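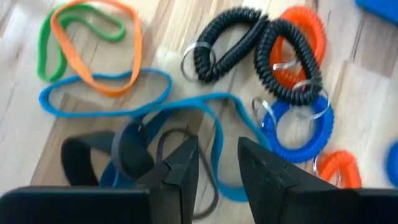 Figura 2. Bandas elásticas y llaveros de muñeca en espiral sobre suelo de madera clara.

4.2. Amortización acelerada e inversión en bienes de equipo

La muestra comprende 686 empresas manufactureras con ejercicio fiscal cerrado en noviembre, de las cuales 76 se acogieron a la deducción íntegra en el primer año. Siguiendo a Tello y Kelemen, la variable dependiente es la inversión bruta sobre el activo fijo inicial. El coeficiente del tratamiento es positivo y significativo al 5 %, pero pierde significación al excluir las 16 empresas con pérdidas fiscales pendientes de compensar. El efecto se concentra en sociedades de tamaño medio, entre ellas Skaneo y Varnent, que adelantaron compras ya presupuestadas. No se aprecian diferencias en el empleo. La estimación del coste recaudatorio se presenta en la sección 5.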